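Progress report to the Prekotel Fund, second period
Grant: Rorwood home repair and draft-proofing scheme
June 2022

## Where we are

The grant pays for small repairs and draft-proofing in older rented homes in Rorwood. The target in the agreement is 134 homes. We have finished work in 104 of them, and on paper that puts us ahead of plan. I would ask the Fund not to read too much into it. The first homes on the list were the easy ones: ground floor, tenant at home, landlord willing to sign. The 30 that are left include most of the top-floor flats and nearly all of the homes where the landlord has stopped answering letters.

We still expect to reach the target. I am less sure that we will reach it by the end of July, and I would not promise it.

## What the money has bought

Most jobs have been door seals, window strips, floor gaps and loft hatches. A few homes needed a new lock or a section of frame replaced before a seal would hold, and those came out of the repairs line. The repairs line is now nearly spent. The draft-proofing line is not. We ask below to move money between the two.
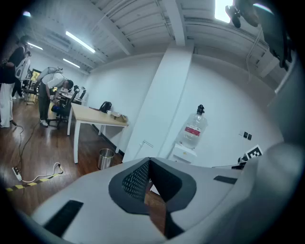 Floor gaps have taken far longer than the bid allowed for. The bid assumed half a day per home. In homes with old boards it has been closer to two days, and in several of them the filler shrank and had to be raked out and done again. Mykhailiuk, our contractor, did the second round without charge. They have told us they won't do so again, and I can't blame them. The choice of filler was ours.

We have now switched to a cord that is pressed into the gap and left alone. It looks better and it is quicker. It has also only been in place since spring, so we don't know how it will do when the heating comes on and the boards move. Please treat any claim about it, including the one in our last newsletter, as early.

## Savings claims

The first report said that tenants could expect lower heating bills. I would like to withdraw the wording, if not the hope. We asked every household for bills from before and after the work. Few sent both, and those who did had been through a price rise, a mild spell and, in two cases, a new baby. Nothing useful can be drawn from that.

What we do have is the Rurkedex survey, which asks tenants how warm their home feels on a scale of one to five. Scores went up after the work. They went up nearly as much in homes that were still waiting for it. My own view is that the survey mostly measures the weather and whether someone has been polite on the phone. The Fund asked us to use it and we will go on using it, but I would not build a second grant on it.

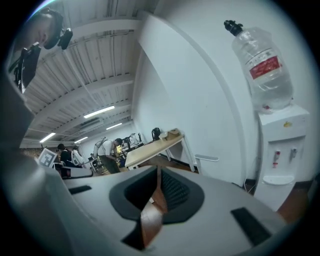 A cheaper test would be a plain room thermometer left in place for a month before and a month after, in a small number of homes, starting in the fall. We could run it with existing staff. It would tell us less than a full study and more than we know now.

## Spending

- Draft-proofing materials: under budget
- Repairs: nearly spent
- Contractor time: over budget by $2,215, all of it on floors
- Printing and mailing: under budget; the second mailing was dropped after the first brought in so few replies

We ask for the Fund's approval to move $2,000 from draft-proofing materials to repairs. The contractor overspend will be met from our own reserves and is not part of this request.

## Landlords

The bid called landlord consent "a formality." It has been the main cause of delay. Several owners wanted to know if the work could be used as a reason to raise the rent, and our template letter didn't say. The new letter says plainly that it can't be, for one year. Replies have slowed since it went out.
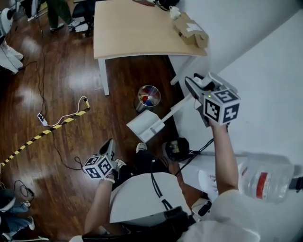

We have asked the city whether tenants may give consent themselves for work that leaves no mark, such as window strips. The answer so far is that the matter is being looked at. If it comes back as a yes, at least a third of the remaining homes could go ahead at once, though with less done in each.

## Before the next report

- Finish the homes where consent is already signed
- Revisit a handful of the early floors and check the old filler
- Agree with the Fund on the thermometer test, or drop it
- Send the final list of homes we don't expect to reach, with the reason for each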